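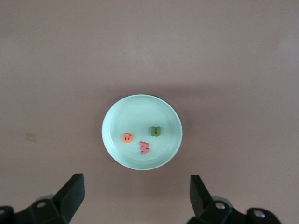
Why does the same gray look lighter on one page and darker on another?
The eye compares each tone with the tones next to it. A middle gray on black paper seems pale, and on white paper it seems heavy, even when the paint comes from the same tube.

Color for Beginners, handout 4
Teacher: Clementina Cardoso
Room: Bettencourt, upper floor

1. Value first

Value means how light or dark a color is. Many students choose the hue first and think about value later, and then the picture looks flat. Please begin every study with three values only: light, middle, dark. Close your eyes halfway when you look at the subject. The small differences disappear and the big shapes stay.

Exercise A. Paint a scale of gray from white to black in 17 steps. It is slow work. If two steps look the same to you, put a small piece of white card between them and look again.

2. Warm and cool

These words are always relative. A red can be cool beside an orange, and a green can be warm beside a blue. In February we had a long discussion about this with Rainer Kröger, who was our guest, and his advice was to never say "warm" without saying "warmer than what". I repeat it every year.

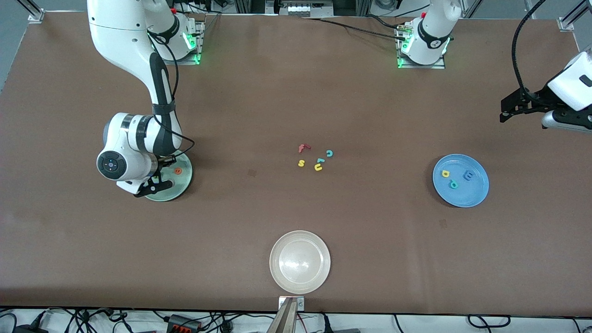

Transparent things are difficult for beginners because they want to paint the glass as one separate color. Look first at what is behind it, and mix that color. Then change it a little. With a green-tinted glass plate on brown paper, you begin with the brown and move it toward green, and only after this you add the lights. A small orange shape inside such a plate will look strong, as orange and green lie far apart on the wheel. Keep the orange clean and do not touch it many times with the brush.

Exercise B. Choose one glass object from your kitchen and paint it two times, on a light cloth and on a dark cloth. Use the same four tubes for both.

3. Materials

Paper: Skeven, the heavy block with 50 sheets. The thin one becomes wavy.
Brushes: one flat, one round. The big flat is enough for most of the work.
Paint: white, black, one red, one yellow, one blue. Green we mix ourselves — please do not buy it.

4. Reading

Adelino Arruda, "Notes on Tone", pages 4 to 42. The chapter about shadows is hard, so read it slowly and mark the words you do not know. Thảo Ông has a second copy that can be borrowed for one week.

Bring both exercises to the next lesson, also if they are not finished.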